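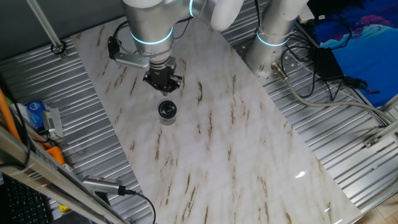

*Ingrid Haddad, contributing editor, household objects*

A **screw-top jar** is a small, usually cylindrical container closed by a threaded lid. It is used in homes for creams, salves, spices and craft supplies. Common household sizes run from 40 to 800 milliliters.

## Body and lid

The body is made of glass or plastic and may be clear or frosted. Clear walls let the user check the level without opening the jar. Lids are often black or white, and many hold a thin liner that presses against the rim – the part most likely to wear out.

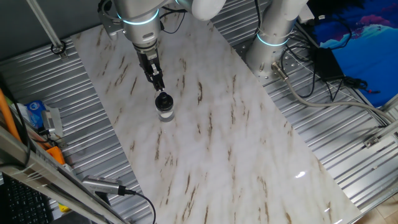

*Small transparent jar with a black screw-on lid and a white substance in the lower part.*

## Handling and storage

A small jar is normally lifted by its sides and set down on a flat surface. Glossy counters and marble-patterned boards are easy to wipe clean, but grit under the base can scratch them.
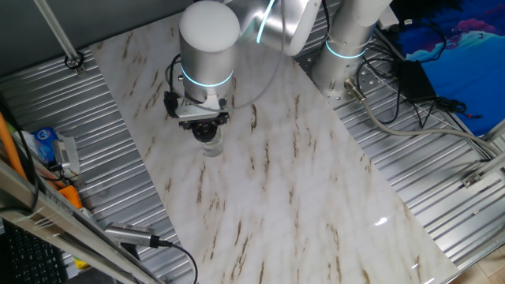
Jars kept in a drawer are easier to identify when the label is on the lid. On an open shelf, a side label works better. Threads should be wiped before closing, as dried residue can keep the lid from seating fully. Empty jars are best stored with the lids off – trapped moisture may leave an odor.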